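4.2 Learning to push from short spoken goals

We now turn from the simulator to the real table, and we should say at the outset that this was the part of the work we enjoyed most and that took by far the longest. The policy described in Section 3 takes two things at every step: the latest camera view and a short sentence saying what we would like done, such as "push the blue cube to the green star" or "move the red cylinder away from the yellow shapes". It gives back a small sideways movement for the tip of the tool. There is no grasping and no lifting anywhere in the system. Everything it can do to the world, it does by leaning on things, and a good deal of what makes the problem interesting comes from that one limit.

Pushing sounds like a modest sort of skill, and we thought so too when we began. A block met squarely on a flat face will travel nicely for a while, but a block met a little to one side will turn, and a cylinder will roll its way round the tip and wander off behind it. The star shapes were the hardest on us, as the tip can settle between two points and carry the block along very steadily, or it can catch the end of a single point and spin it. We had hoped the planner could treat all the shapes as discs of the same width, which worked well enough in Gratcombe, our simulator, and rather badly outside it. In the end we kept the disc model for choosing a rough path and left the contact itself entirely to the learned policy.

The control loop is split in the same spirit. The policy, which we call Matar, runs slowly and proposes where the tip should be next. Beneath it sits Wiltex, a plain and rather old-fashioned tracking controller which turns each proposal into joint commands, keeps the tip at a fixed height over the board and refuses any target outside the working area. We would gently encourage anyone building something similar to keep these two apart. On the several occasions in August when we had a bad set of weights loaded, it was Wiltex that kept the tool where it belonged, and we were able to read the log over a cup of tea instead of repairing anything.
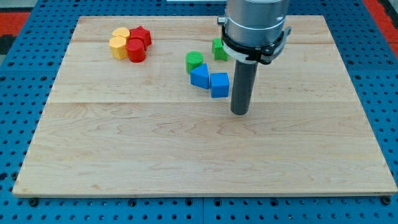
Perception gave us a different sort of trouble. Our first version found each block with a colour threshold and a contour fit, and passed the policy a tidy list of positions. It was quick, it was easy to inspect, and it failed whenever the arm came between the camera and a block, which in a pushing task is a large share of the time. A block would drop off the list at the very moment it mattered, and the policy, having learned that missing blocks were no concern of its own, would move on to something else. We tried holding the last known position, but of course a block that is being pushed is the one whose last known position is least to be trusted. The version reported here does away with the list and feeds the policy the picture directly, together with a short memory of earlier views. It is harder to see inside, and we do miss the list, but it copes with a hidden block far more gracefully.

For the comparison in Figure 3 we gave each version of the system the same 60 instructions, starting from matched layouts, and allowed 90 seconds for each attempt. The list-based version finished 20 of them. The picture-based version without memory finished 40, and most of its remaining failures were of one kind: two blocks side by side, the tip set down to part them, and both carried off together. Adding the memory helped with hidden blocks, as we had hoped, though it did very little for blocks that touch, and we return to this in Section 5.

A word on tooling, which papers tend to skip. Each attempt is recorded by Bedard, our logging program, which stores the views, the sentence, the policy's proposals and the commands Wiltex sent in the end — all on one clock. Getting them on to one clock was dull work and we put it off for too long. Once it was done, faults we had been blaming on the policy were plainly delays in the camera driver, and two of our earlier sets of results had to be thrown away and collected afresh.

Figure 3. Instructions completed within the time limit by the list-based version and by the picture-based version without memory. Both were given the same instructions and matched starting layouts.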